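Second Uses for Paper Grocery Bags

Posted by Godfrey Rashidi in Around the House
Sunday, March 1, 2026

We bring home more paper bags than we can use, and for a long time they went straight into recycling. These days I keep a stack of them folded flat between the refrigerator and the wall. When the stack gets tight I stop saving.

Most of what follows needs a plain brown bag in decent shape. Grease spots are fine for some jobs and not for others, and I'll say which.
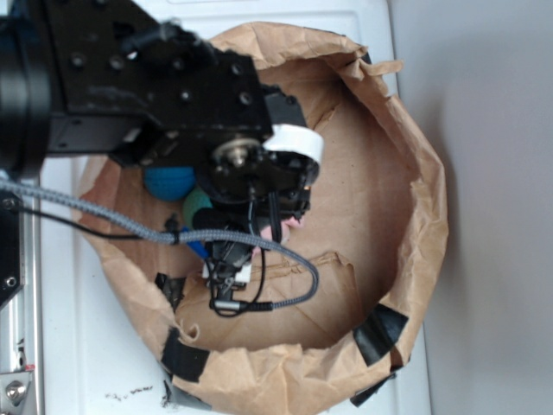
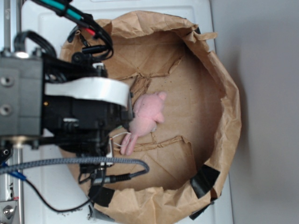

Brown paper bags with the tops rolled down.

How far down should you roll the rim?
Roll it until the sides are a little taller than whatever you plan to keep inside. Two or three turns is enough for most grocery bags. Make each turn an inch or so deep and go all the way around before starting the next one, or one side ends up higher than the other.

A fresh bag is stiff and likes to crack at the corners. Crumple it up first, open it out, and crumple it again. The paper goes soft, almost like cloth, and the corners round off. If one does split, a strip of packing tape on the outside will hold it.

Potatoes and onions

Potatoes keep well in a rolled bag on the floor of a dark closet. Paper lets them breathe, and you can see at a glance when one has started to sprout. Keep onions in a separate bag on a separate shelf. Stored together, both go off sooner. Change the bag when the bottom feels damp.

Don't wash potatoes before storing them. Brush the dirt off with your hand and wash them when you cook.

Ripening fruit

Here you want the top closed, so don't roll it. Put hard pears or avocados in the bag with a banana, fold the top over twice, and leave it on the counter. Check it every day. I once forgot a bag of pears over a long weekend and had to throw out the bag, the pears and a dish towel.

Sorting small stuff

When we cleaned out the hall closet last April, I set a row of rolled bags along the wall and wrote on each with a marker: keep, give away, fix, other room. It went faster than using boxes, and the bags weighed nothing to carry. The "fix" bag sat in the garage until fall, which is no fault of the bag.

They work for gloves and hats too. One per person, names on the front.

Shelf and drawer liners

Cut down one side seam, cut off the bottom, and you have a sheet long enough for most kitchen drawers. Put the printed side down. I line the shelf under the sink this way and replace the paper when something leaks on it. For the pantry I bought a roll of Doltico liner a few years back, and it's fine, but it has to be wiped down and the paper just gets thrown away.

To get a sheet flat, iron it on low with no steam. Use an old pillowcase underneath.

Draining fried food

Two layers of clean bag with a single paper towel on top. The towel takes the first of the oil and the bag takes the rest. You go through far fewer towels. Only use the plain inside of the bag for this, never the side with ink on it.

Getting wax out of a tablecloth

Scrape off what you can with a dull knife. Lay a piece of bag over the spot and another piece under it, then press with a warm iron for a few seconds at a time. Move to a clean part of the paper whenever it shows a grease mark. Colored wax may leave a stain that needs regular stain remover afterward. Test a corner first if the cloth is anything you care about.

In the garden

Torn bags, greasy ones excepted, go under the mulch. Open them out, overlap the edges by a hand's width, wet them down with the hose, and cover with wood chips. Weeds have a hard time getting through the first year. Take off the handles and any tape before you start.

What not to do with them

Don't store bags near the stove or the water heater. Don't keep any that held raw meat or fish. Don't burn them in the fireplace - they go up fast and bits of burning paper can float up the chimney. And shake out any bag that has been in the garage before you bring it indoors. Spiders like the folds.

Next time: getting labels off glass jars.

Filed under: storage, kitchen, paper
1,442 views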